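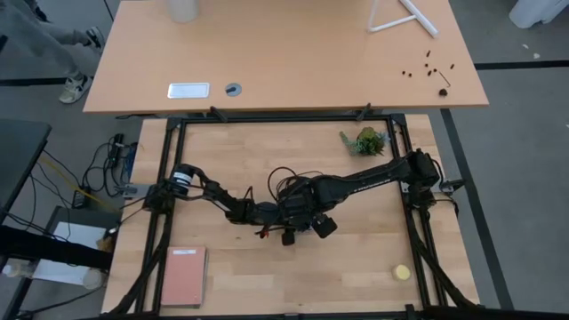 What do you get to see on a works visit to the Trirnesdale paper mill? Most of the process, from the pulp store to the cutting room, though the boiler house is closed to visitors and you only hear it through the wall.

I went on 11th December with Kenneth Fajardo, who had booked the two places back in the autumn and then forgotten which name he had used. The woman at the gatehouse found us under Cateck, the walking club we both belong to. She gave us a visitor badge each and a pair of earplugs in a paper packet, and told us to wait by the weighbridge.

The mill sits at the bottom of the valley, on the flat ground between the river and the old railway. The bus from Kovau stops at the top of the lane and the walk down takes 14 minutes at an ordinary pace. There is no pavement for the last stretch. Lorries use the lane as well, so wear something bright if you go in winter. There is a car park, but it fills up at shift change and visitors are asked to use the far end by the bicycle shed.

The tour began in the pulp store. Mills of this size used to make their own pulp, but Trirnesdale has bought it in for many years, mostly in pressed sheets tied into bales. Our guide had worked there since leaving school and spoke quickly. He tore a corner off one of the sheets and passed it round. It felt like thick blotting paper and came apart easily along the layers.

From there we went up a steel stair to look down into the pulper, a large round tank with a rotor at the bottom. A bale goes in with a lot of water and becomes something like thin porridge. The guide said that the water matters more than people expect. The mill takes it from the river above the weir, cleans it, uses it several times over and cleans it again before it goes back. He spent a long time on this, and somebody at the back asked about fishing. There are trout below the outfall, he said, and staff can get a permit.

The paper machine takes up the whole of the long shed. It was running a cream writing paper called Fiore, sold mainly to printers and stationers. At the wet end the stock is spread on a moving mesh and the water drains out through it. By the time the sheet reaches the presses it can carry its own weight, and after that it goes over and under a long row of heated cylinders. It was very warm in there and my glasses steamed up twice. You need the earplugs. The guide stopped talking at this point and used hand signals, then told us what we had seen once we were through the door at the other end.

The sheet did break while we were there. A horn went, three of the crew walked to the drying section and cleared the torn paper into a pit beneath the machine, and they had it threaded again before we moved on. The waste goes back to the pulper.

Reels come off the machine weighing 1,840 kilos each. They are moved by an overhead crane to the slitter and then either wrapped as smaller rolls or sent through to be cut into sheets. The cutting room was the quietest part of the visit and the one I liked best. One woman was checking sheets by hand, fanning a stack and pulling out anything with a mark on it -- she was a good deal faster than I could follow.

We finished in the old rag loft, now a small museum. The display has wooden moulds, a set of watermark wires, wage books and a case of letters from customers complaining about late deliveries. Kenneth read nearly all of those. The oldest item is a deed dated 1517 for a corn mill on the same site, although the label on the case gives it as 1,517 with a comma in it. I mentioned this to the guide and he said it had been pointed out before.

Tea and a biscuit are included. The shop sells offcuts by weight, and I came away with a bundle of the cream and some grey card for less than the bus fare.

A few practical points. The visit lasts 3 hours with a lot of standing and four flights of open stairs. Flat closed shoes are required and they do turn people away for sandals. Photographs are allowed in the museum but not in the machine hall. The mill shuts for maintenance in January, and bookings open again once the machine has been restarted -- ring the gatehouse for dates, as the website was out of date when we looked.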